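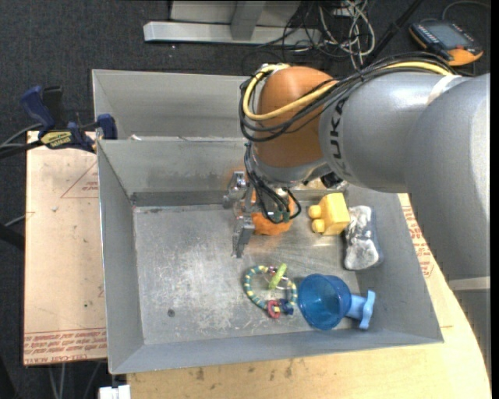

Fig. 1. Bin picking with household clutter. Two metal bins, one behind the other, an industrial arm, and a handful of toys.

Print this page | E-mail this page

Robots and Everyday Work
Handout 2: Can a machine tidy up yet?

Short answer for those of you reading this on the bus: sometimes, slowly, and with a lot of help. The long answer is much more fun, and it takes up the rest of this handout and most of the September meetings.

1. Why picking things up is the whole game

Almost every chore starts with a grasp. Unloading the dishwasher, clearing a bench at the end of a shift, putting toys back in the box, sorting returned parts - take away the grasping and there's hardly a job left. A four-year-old can do it in bad light while talking about dinosaurs. A factory arm can place the same part in the same spot all day with wonderful precision, and then be stumped by a rattle.

What the factory arm normally has is a promise: the part will be there, this way up, every time. At home (and in a surprising number of small shops!) that promise is never made.

2. Look at the bin again

Go back to Fig. 1 and think like a gripper. The orange toy has a soft, rounded outline and sits near the back wall. Can you get a finger behind it? The sheet metal is shiny enough to pick up an orange glow, and reflections like that can trouble a depth camera. The beaded ring lies flat, with bare metal showing through the middle, so a planner that aims for the center of the object will aim at nothing. The blue cup is on its side and translucent, and it has a handle, which gives you several choices of grip, some of them much better than others. The ring almost touches it, too. Reach for one and you may bump the other.

Now notice the sloping walls. They help, in that a toy that slips will tend to slide back toward the floor of the bin. They also take away room at the edges for the fingers to open. Both things are true at once, and we'll come back to this when we draw approach directions on the board.

3. What we mean by "can do"

Please be careful with this phrase in your write-ups. There are at least four different claims hiding in it:

- It did it once, and someone filmed it.
- It does it most of the time with objects it has met before.
- It does it most of the time with objects it has never met.
- It does it all afternoon with no one standing by to help.

People slide from the first to the last in a single sentence, and I've caught myself doing it. When you read a paper or watch a demo, write down which claim is being made before you write down the success rate.

4. A little arithmetic

Suppose a system makes 2,000 grasp attempts and 11 fail. That's a failure rate of 0.55 percent, and on a slide it looks marvelous. Now give it a chore with 256 grasps in it, say a really bad playroom. If every attempt is independent and fails at that same rate, the chance of getting through the whole room with no failure is 0.9945 to the power of 256, or a bit over 24 percent. So three rooms in four will have at least one slip!

This is my favorite calculation in the course. It shows why recovery matters so much. A person drops a block, picks it up, and doesn't even remember dropping it. A machine needs to notice the drop, find the block again, and decide whether anything else has moved in the meantime.

Try it yourselves with a failure rate of 2 percent. Then try it with one automatic retry allowed per grasp, and see how much the answer changes. Bring both numbers.

5. Home and shop floor are closer than they look

We'll use two cases in the discussion. The Flalletti case is a repair shop that wants mixed parts sorted out of a return bin. The Stostdale case is a shared apartment building that wants its playroom cleared every evening. Read both before class. The shop can change its bins, its lighting and its hours. The playroom can change very little, and people walk through it. Which would you automate first, and which part of the work would you leave to a person?

I lean toward the shop, but last term's group argued very well for the playroom. A toy in the wrong box is a cheap mistake, and cheap mistakes are how these systems get better.

6. For next time

Read the Carroll notes on grasp planning, sections 1 and 2 only. Skim the Buder exercise sheet and do the question on reflective surfaces.

Then pick one chore at home and do it with a single hand, using only your thumb and first finger. Write down each grasp, every regrasp, and every time you pushed something against a wall or table to get hold of it. You'll be amazed how much pushing there is. Half a page is plenty, and drawings are welcome.

Print this page | E-mail this page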